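**사내 소식지 3월호 / 작업장 이야기**

지난 호에 "다음 달에는 자르타르(Jaltar) 이야기 꼭 쓸게요"라고 해 놓고 한 달 내내 어떻게 써야 하나 고민했어요. 기계 얘기는 제가 잘 모르고, 안다고 해도 재미없게 쓸 게 뻔하거든요. 그래서 그냥 우리 세척동 사람들이 요즘 뭘 하면서 지내는지 쓰기로 했습니다. 본사에서 나온 안내문은 게시판에 붙어 있으니 정확한 일정이 궁금하신 분은 그쪽을 봐 주세요. 제 글은 점심 먹으면서 읽는 용도예요!

아시는 분은 아시겠지만 저는 트랄베리(Trallberg) 그릇 대여팀에서 회수와 분류를 맡고 있어요. 잔치나 행사가 끝나면 그릇이 상자째 들어오고, 그걸 꺼내서 종류별로 나누고, 남은 음식 털고, 세척기 레일에 올리는 일이요. 말로 하면 한 줄인데 하루 종일 하면 손목이 먼저 압니다. 세척동 인원이 지금 39명이고요, 그중에 손목 보호대 안 차 본 사람을 저는 아직 못 만났어요.

자르타르는 세척동 입구 쪽에 들어온 로봇팔이에요. 들어온 건 2대. 처음엔 다들 구경하느라 쉬는 시간마다 그 앞에 모였는데, 솔직한 첫인상은 '느리다'였어요. 접시 하나 집는 데 한참 걸리고, 가끔은 집으려다 멈춰서 생각하는 것처럼 가만히 서 있고요. 옆에서 보던 사람들이 "힘내!" 하고 응원을 할 정도였다니까요. 지금은 납작하고 단단한 접시는 제법 잘 올려요. 대신 얇은 일회용 그릇이 섞여 들어오거나, 테두리가 물결처럼 굽은 접시가 겹쳐 있으면 여전히 우리가 가서 도와줘야 합니다.

바로 그 부분 때문에 우리한테 새 일이 생겼어요. 손으로 쥐는 집게, 다들 그냥 '집게'라고 부르는 그리퍼를 들고 그릇을 집는 동작을 직접 녹화하는 일이에요. 로봇이랑 비슷하게 생긴 손가락이 두 개 달려 있고, 위에 카메라가 있어서 집는 과정이 그대로 남아요. 그걸 모아서 자르타르를 가르친다고 합니다. 세척동에서만 찍으면 배경이 늘 똑같은 스테인리스 작업대라서, 요즘은 가정집 식탁에서도 많이 찍어요. 꽃무늬 비닐 식탁보 위에서도 찍고, 창으로 햇빛이 확 들어오는 방에서도 찍고요.

담당은 파리사 케르마니(Parisa Kermani) 조장이에요. 원래 저희 조에서 분류를 제일 빨리 하던 분인데, 녹화 일도 그분이 제일 먼저 배워 왔어요. 제가 처음 집게를 잡은 날 옆에 서서 딱 두 마디 하시더라고요. "손목으로 하지 마. 집게가 가는 길을 먼저 생각해." 무슨 말인지 그날은 하나도 몰랐습니다 ㅎㅎ

해 보니까 알겠더라고요. 우리는 그릇을 집을 때 손바닥도 쓰고 새끼손가락으로 받치기도 하고, 급하면 팔꿈치로 상자를 밀기도 하잖아요. 그런데 집게는 손가락이 두 개뿐이라 그게 하나도 안 돼요. 낮고 넓은 접시는 테두리를 비스듬히 물어야 하고, 가벼운 그릇은 너무 꽉 닫으면 찌그러지고, 바닥이 미끄러우면 집기도 전에 그릇이 도망갑니다. 십 년 가까이 해 온 일인데 갑자기 신입이 된 기분이었어요. 첫날 제 녹화분은 거의 다 다시 찍었고, 조장님 건 거의 다 통과했고, 저는 그날 집에 가서 젓가락으로 귤껍질 집는 연습을 했습니다(효과는 잘 모르겠어요).

집게를 벌린 채로 천천히 내려가다가, 어느 그릇 쪽으로 갈지 정하는 순간이 저는 제일 긴장돼요. 빨간 접시든 골이 진 그릇이든, 한 번 방향을 정하면 중간에 망설이지 말라고 배웠거든요. 망설이면 로봇도 그 망설임을 배운대요.

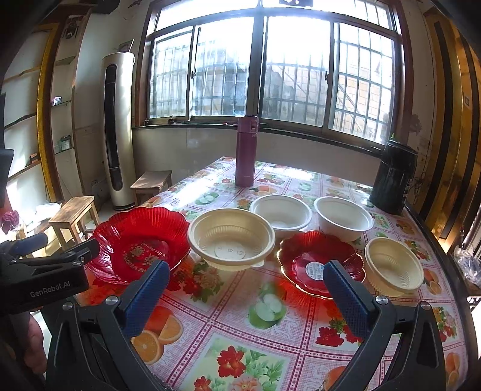
**로봇이 그릇 분류를 다 하게 되면, 지금 세척동에서 일하는 사람들은 어떻게 되나요?**

회사 계획으로는 세척동 인원을 줄이지 않고, 로봇이 맡는 레일 앞자리부터 교대로 빠져서 녹화, 검수, 파손 확인 쪽으로 옮기게 됩니다. 시급은 그대로이고, 녹화 교육을 마친 사람에게는 수당이 따로 붙어요. 다만 이 계획은 올해 것까지만 나와 있고, 내년 배치는 아직 정해지지 않았습니다.

마지막 문장은 저도 마음에 걸려요. 휴게실에서 제일 많이 나오는 얘기도 그거고요. "우리가 열심히 가르쳐서 우리 자리 주는 거 아니냐"고 대놓고 말하는 분도 계시고, 반대로 "레일 앞자리는 줘도 된다, 허리 아파서 더는 못 서 있겠다"는 분도 계세요. 저는 둘 다 이해가 됩니다. 제 마음도 아침이랑 저녁이 달라요. 아침에 상자가 산더미로 들어오면 자르타르가 빨리 좀 컸으면 싶고, 퇴근할 때 빈 작업대 보면 괜히 이런저런 생각이 들고 그래요.

그래서 지난 간담회 때 제가 손을 들고 내년 얘기를 물어봤어요(떨려서 목소리 갈라진 거 들으신 분들, 모른 척해 주셔서 감사합니다). 답은 여름 전에 배치안 초안을 보여 주겠다는 거였고요. 초안이 나오면 여기에도 실을게요. 안 나오면 안 나왔다고 쓸 거예요.

좋아진 점도 써야 공평하겠죠? 제일 먼저 느낀 건 교대 방식이에요. 예전에는 레일 앞에 한번 서면 점심까지 쭉이었는데, 지금은 3시간마다 자리를 바꿔요. 분류하다가 검수로, 검수하다가 녹화로요. 처음에는 이제 좀 손에 붙었다 싶을 때 자리를 옮기니까 흐름이 끊긴다고 투덜거렸는데, 몇 주 지나니 저녁에 손이 덜 붓더라고요. 저는 보호대를 한쪽만 차고 다닌 지 좀 됐습니다.

그리고 시끄러운 게 좀 나아졌어요. 로봇이 조용해서 그런 건 아니고(얘도 은근히 윙윙거려요), 접시를 던지듯이 쌓는 일이 줄었거든요. 자르타르가 집기 좋게 간격을 두고 놓다 보니 사람들 손도 같이 얌전해졌어요. 옆 사람이랑 소리 안 지르고 얘기할 수 있게 된 게 저한테는 꽤 큽니다. 덕분에 맞은편 자리 언니네 고양이 이름을 이제야 제대로 알았어요. 일 년 넘게 '감자'인 줄 알았는데 '간장'이래요.

나빠진 점은요. 녹화실이 추워요. 정말 추워요. 데간(Dehghan) 동 2층 끝방인데 난방이 복도까지만 오는 것 같습니다. 집게 잡은 손이 굳으면 녹화가 다 느려지니까 이건 꼭 좀 해결해 주셨으면 좋겠어요. 그리고 검수 화면 글씨가 너무 작아요. 우리 조에는 돋보기 쓰시는 분도 많은데, 빨간 표시와 주황 표시가 거의 똑같아 보여서 한 분이 통과분을 전부 반려로 돌려놓은 적도 있습니다. 누가 그랬는지는 말 안 할게요. 저예요.

하나 더. 로봇이 멈췄을 때 누가 가야 하는지가 아직도 애매해요. 안내문에는 '가장 가까운 작업자'라고 되어 있는데, 그러면 입구 쪽에 서는 사람만 계속 가게 되잖아요. 파리사 조장님이 순번표를 만들어서 우리 조는 그걸로 돌리고 있고, 다른 조에서도 달라고 하시면 복사해 드린대요. 휴게실 냉장고 옆에 붙어 있으니 그냥 떼어 가지는 마시고요! 지난번 건 정말로 누가 떼어 가셨어요.

참, 클리트베리(Clitberg) 물류팀 분들이 지난달에 구경 오셨던 것 기억하시죠? 거기도 상자 쪽에 로봇팔을 들일까 고민 중이라고 하셨는데, 기계보다 우리한테 더 많이 물어보고 가셨어요. 교육은 며칠 받았냐, 손은 안 아프냐, 싫다고 하면 안 해도 되냐. 마지막 질문에는 조장님이 답하셨는데, 녹화는 신청한 사람만 하는 게 맞고 중간에 그만둬도 불이익은 없습니다. 우리 조에서도 두 분은 집게가 영 안 맞는다고 분류로 돌아가셨고 지금 잘 지내고 계세요.

녹화분은 지금까지 우리 조에서만 72시간 넘게 쌓였대요. 그 얘기를 듣고 제가 "그중에 제가 그릇 떨어뜨린 건 몇 시간이에요?" 하고 물었더니 조장님이 그냥 웃으셨어요. 그런데 떨어뜨린 것도 버리지 않고 따로 모아 둔다고 합니다. 어디서 미끄러지는지 보는 데 쓴대요. 그 말에 조금 위로를 받았어요.

녹화 교육은 다음 차수 신청을 받고 있어요. 집게는 처음에 꽤 어색하니까 손톱은 짧게 하고 오시고, 소매 긴 옷은 걷을 수 있는 걸로 입고 오세요. 반지는 빼시는 게 좋고요. 신청서는 세척동 사무실 문 앞 상자에 넣으시면 되고, 야간조도 신청할 수 있습니다. 야간조 교육은 오후 4시에 시작해서 근무 전에 끝나요.

집에서 안 쓰는 그릇이 있으면 그것도 받습니다. 이가 조금 나갔거나 짝이 안 맞아도 괜찮은데, 금 간 유리는 안 돼요. 깨끗이 씻어서 이름 적은 봉투에 담아 주시면 녹화가 끝난 다음 돌려드려요. 저는 찬장 구석에 있던 국그릇을 두 개 냈는데 아직 못 받았어요. 조장님, 제 국그릇 잘 있죠?

다음 달에는 녹화실 난방이 어떻게 됐는지, 그리고 순번표를 다른 조에서도 쓰기로 했는지 적어 볼게요. 하고 싶은 말 있으신 분은 휴게실에서 저를 붙잡으시거나 쪽지를 제 사물함 틈에 끼워 주세요. 이름 빼고 실어 달라고 하시면 빼고 싣습니다.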